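Über uns

Plirkport - Nachbarschaftshaus und Tauschladen am alten Hafenbecken. Gibt's seit 21 Jahren, erst als Keller mit Regal, heute auf zwei Etagen. Träger ist der Verein Utetti e. V., 270 Mitglieder, Tendenz steigend.

Was wir machen: Sachen annehmen, sortieren, weitergeben. Kleidung, Schuhe, Geschirr, Bücher. Keine Möbel, bitte, wir haben keinen Aufzug. Wer etwas bringt, darf etwas mitnehmen, wer nichts bringt, auch. Schuhe gehen am schnellsten weg, vor allem im Herbst, wenn die Schule wieder läuft.
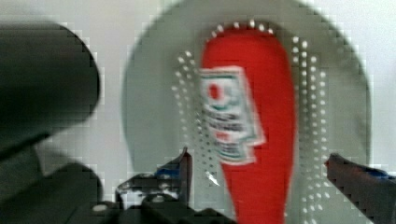
Okonkwo schreibt uns dazu ins Gästebuch, die Abgabe bis 18 Uhr sei für Berufstätige zu knapp, und ob man nicht wenigstens im Winter länger aufmachen könne.

Können wir. Ab Dezember Annahme bis 20 Uhr, erstmal probeweise. Abholung bleibt wie gehabt.

Mittagstisch: läuft seit dem Umzug in die obere Etage. Einfache Küche, meistens Suppe oder Nudeln, Preis nach Selbsteinschätzung. An guten Tagen 89 Essen, an schlechten bleibt was übrig und wandert in die Tiefkühlung. Allergien bitte vorher sagen, nicht erst an der Ausgabe. Kindergeburtstage gehen auch - Anfrage übers Büro, drei Wochen Vorlauf, Endreinigung macht ihr selbst.

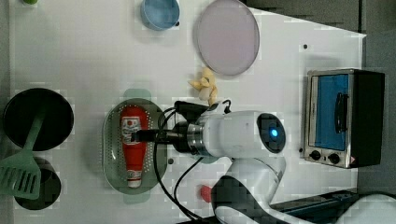
Foto: Plirkport / Utetti e. V.

Geld: kommt aus Mitgliedsbeiträgen, Spenden und Vermietung vom Saal. Städtische Förderung nur für die Miete, alles andere müssen wir selber reinholen. Jahresbericht liegt im Büro aus, schicken wir auf Wunsch auch als PDF. Die Beiträge sind seit dem Einzug gleich gebliben und sollen es auch bleiben. Was uns am meisten kostet, ist die Heizung im Altbau, und dagegen hilft auf Dauer nur 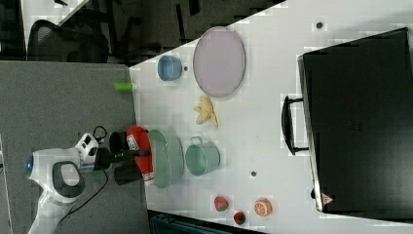 eine neue Fensterfront zur Hofseite. Angebote sind eingeholt, 3 Stück, liegen weit auseinander. Entscheidung auf der nächsten Mitgliederversammlung, Einladung kommt per Post.

Partner: die Lebensmittelrettung Okby, bringt morgens Brot und Gemüse vorbei. Dazu zwei Schulen aus dem Viertel und die Stadtteilbücherei. Neue Kooperationen gern, aber bitte mit konkretem Vorschlag. 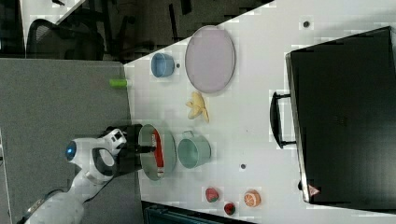
Topf und Teller auf dem weißen Tisch

Mitmachen: einfach vorbeikommen. Gesucht werden grade Leute für die Kleidersortierung und für den Abwasch, außerdem jemand, der Nähmaschinen wieder in Gang kriegt. Anmeldung im Büro, Erdgeschoss links, Klingel geht manchmal nicht - dann klopfen. Büro ist ab 10 Uhr besetzt, in den Schulferien erst ab 12.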